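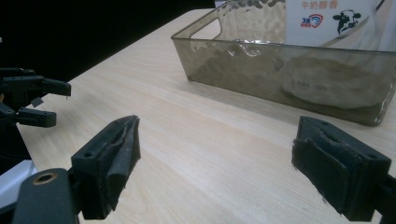
Wilson Carhuamaca
Robot Faults and Failures, Handout 6
Revised 3rd February. Bring it to the lab. Copies left in the lab become drip mats.

The pad that passed inspection

Last session we looked at a controller that failed loudly, with an error code and a red light, as failures do in textbooks. This week's case has no error code. It concerns a gripper that reported success on every grasp while putting a carton of milk on the floor.

Read the whole handout before the lab. The questions at the end are short, and people who skip to them write short, wrong answers.

1. Background

The Tindham cell packed mixed groceries into trays. Each arm had two fingers lined with felt. Felt is cheap, it gives a little, and it doesn't scratch a carton. It is also a fabric, and fabrics do what the elbows of your sweater do.

Look at the padding on the left finger in the photo at the top of page one. The upper edge has frayed, there is a scuffed crease down the length, and the material is rumpled where it goes over the tip. The right-hand pad is fuzzy at the edges too. Would you sign that off? At Tindham the inspection sheet asked "Pads present? Y/N", and pads like these are a Y.

2. What happened

The pads had a rated life of 4,000 cycles, a number that came from Osonell, the supplier, and was measured on a smooth steel block. Milk cartons were not consulted. The cell logged cycles faithfully, and on the day of the first drop the count was well inside the limit.

The sequence, as far as we can rebuild it:

The felt folded over at the tip of one finger. The fold made a soft lump, so the fingers touched the carton at the lump first and hardly anywhere else. Motor current rose as it would on a proper grasp. The controller compared the current with its threshold, decided that it was holding something, and lifted. The carton turned about the lump and slid out near the top of the move. The fingers then closed on the folded felt, current stayed up, and the arm carried its own padding to the tray and released it with great care.

Logged result: GRASP OK, PLACE OK.

There were 4 drops before anyone connected them. The first two were put down to wet cartons, the third to "operator", although the operator was at lunch.

3. Why the log was no help

The current signal answers one question: is something resisting the fingers? We would like it to answer a different one: is the object between the fingers, and will it stay there? With fresh pads the two answers agree nearly all the time, so everybody forgets that they are separate questions. Wear pulls them apart slowly, and no alarm is attached to slowly.

The threshold made things worse. Clerberg, who integrated the cell, had set it with new pads and never went back. Put it in your notes under "calibrated once", a heading you will use again in April when we get to the conveyor.

4. The safety part

A dropped carton is a mess. The safety matter is what people did about it. After the second drop, staff began reaching in to clear spills with the arm paused from the screen. Pause held the motion program; it did not remove power from the arm, and any restart from the panel on the other side would have released it. Nobody was hurt. That is luck, and I can't grade luck.

Our lab rule is the boring one. Before your hand goes near the fingers, press the stop, lock it, and keep the key. This applies with particular force where two grippers share a table, because you will be watching one of them and the other has its own program.

5. What was changed

Pads are now checked by eye and by thumb at the start of each shift. Any fold at the tip means replacement, whatever the counter says. The Andreadis report wanted a fixed interval of 290 cycles as well, and the site agreed to it until they saw what felt costs in that quantity.

The controller also checks finger width after the lift. If the fingers are closer together than the object is wide, the object is elsewhere.

6. Before the lab

a) The width check catches a lost carton. Name an object in a grocery tray for which it would work badly, and say why. (Think about anything soft and packed in a bag.)

b) Rewrite the inspection line "Pads present? Y/N" so that a tired person at the start of a shift would catch a folded tip. One sentence. Last year's longest entry ran to a page and a half - it was very thorough and I wouldn't have read it at that hour either.

c) Sketch motor current against time for a good grasp and for a grasp on folded felt. Label your axes. I do check.

Hand in on paper, at the start of the lab, dry.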